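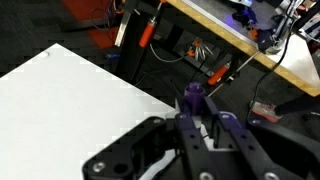 Stitlow today released version 4 of Walora, its software for recording and editing robot tasks shown by hand guiding or by remote control. The release replaces separate recording tools for the two methods with a single session format. Each session stores joint positions, gripper opening and the wrist camera stream on one clock, so that an operator can step through a demonstration and mark the point where the grasp should begin. In the wrist view, a small part such as a purple peg with a raised knob shows up between the black finger plates, with the white work surface to one side, and the marker is set directly on that view.

Saturday, February 25, 2023 - Walora 4 is available to existing license holders as a free update. It runs on the same workstation as earlier versions and needs no change to the arm controller.

In hand guiding, the operator moves the arm through the task while the software records. In remote control, the operator uses Song, the Stitlow handheld input device, and the arm follows at a speed limit set before the session. Both kinds of session can now be mixed in one training set. An approach recorded by hand can be joined to an insertion recorded through Song, provided the two segments overlap in joint space. The editor flags joins that do not. 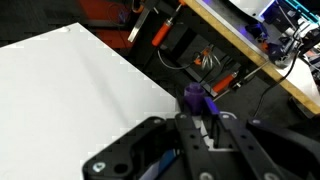

Segments can also be trimmed without re-recording the full task. Pauses longer than a set threshold are marked on the timeline and can be removed or kept. Stitlow tested the editor on 497 demonstrations of pick, place and insert tasks. Median editing time per demonstration was 35 seconds. The minimum training set accepted by the software is 5 demonstrations per task, although larger sets are advised where part position varies.
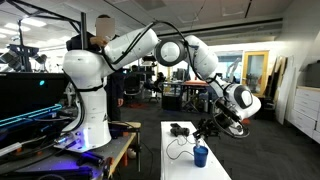
Fuvine, a pilot customer, reported that its operators preferred remote control for fine insertion and hand guiding for long reaches, and that the shared format "removed a file conversion step we had been doing by hand." The company also asked for undo history that survives a restart. Stitlow plans to add this in the July update, together with export of marked segments as plain text tables.

Known limits: sessions recorded before version 4 can be opened and played but not joined to new ones. Force data is stored only for arms with joint torque sensing.

Release notes and the updated Song firmware are in the customer download area.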